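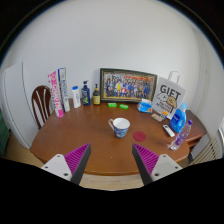

Purba is a set of written feedback comments collected from teachers and pupils during a school improvement project. It holds 400 comments, each with a short code for the kind of feedback given and the year group it came from. Comments were typed up by Edith Chambi and checked by Jhair Yupanqui. A few come from a describing task, in which pupils wrote about an everyday object and a partner replied. "Mug with blue swirls on the outside, handle to the left, on a wooden table" is the level of detail the task sheet asks for.

Files

comments.csv has one comment per row. codes.csv lists the codes and what they mean. Blank cells mean the teacher left the box empty.

How the comments were coded

Two people coded every comment separately. They disagreed on 179 of them, mostly over whether a remark was praise or advice. Maritza Alvarado settled those, and her choice is in the column final_code. The first two codings are kept as well.

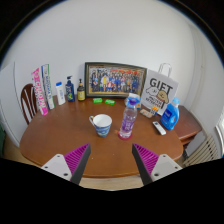
Please use final_code for counts and the earlier columns only if you are studying agreement between coders.

Known problems

Spelling is left as written. Year 9 is thin, as one school joined late in September. Names of pupils have been replaced with initials that do not match the real ones.

Use

Free for teaching and research. Do not use it to rate single teachers or schools. Send corrections to Mercedes Carhuamaca.

Last changed 2022-11-14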